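Grip Release Fault on the Havdale Two-Arm Garment Station
Project report, Section 4: Fault Analysis
Author: Ikechukwu Ibrahim

4.1 Summary of the fault

During the April trials the right gripper failed to open on command at the end of a fold. The arm then began its retract move with the fabric still held. In the worst case the garment was pulled tight between both arms and the left wrist joint tripped on overcurrent. The fault occurred in 9 of the trials logged that month. No one was hurt, but one jersey was torn at the side seam and the wrist cable on the right arm had to be replaced.

4.2 Conditions

All trials used sports clothing laid on a sofa seat. An earlier group had worked on a flat table and did not report the fault. The control software was the Plalteo build left on the station PC, with our fold routine added on top. Grip force was set to level 4 for both sides.

4.3 Cause

We first suspected the fingers. Mesh fabric can work its way into the gap behind the fingertip pad, and a jam there would look the same from the outside. We removed the pads and ran the open and close cycle with no load. The fault still appeared, so fabric jamming was ruled out as the main cause.

The logs showed that the open command was sent but not acknowledged. The Stutov driver board drops a command if it arrives while a force reading is being returned. The left and right boards share one bus, and the right board is polled second, so it was exposed to the clash far more often. Our routine did not check for the acknowledgment. It waited a fixed time and moved on.

4.4 Fixes applied

The routine now resends the open command until it is acknowledged, up to a limit of 2 retries, and then stops both arms.
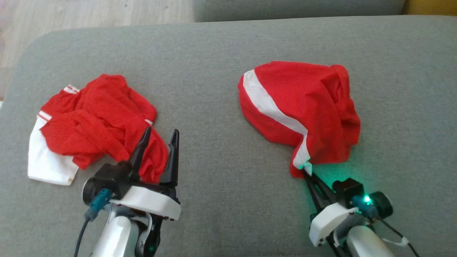 Retract is blocked unless the finger position reading confirms that the gripper is open. A tension check was also added: if wrist current on either arm rises while both grippers are closed, the arms hold position and wait for the operator. The polling order was left alone. Changing it would only have moved the problem to the left side.

4.5 Retest

The retest ran for 14 trials with the same clothing and grip level. Dropped commands were still logged, and each was cleared by a resend. There were no overcurrent trips.

4.6 Open items

The emergency stop cuts motor power but leaves the fingers closed. Fabric has to be freed by hand using the release screw, which is hard to reach when the arm is low. Gál's thesis on the single-arm station describes a spring release that might fit our gripper housing. We did not have time to test it.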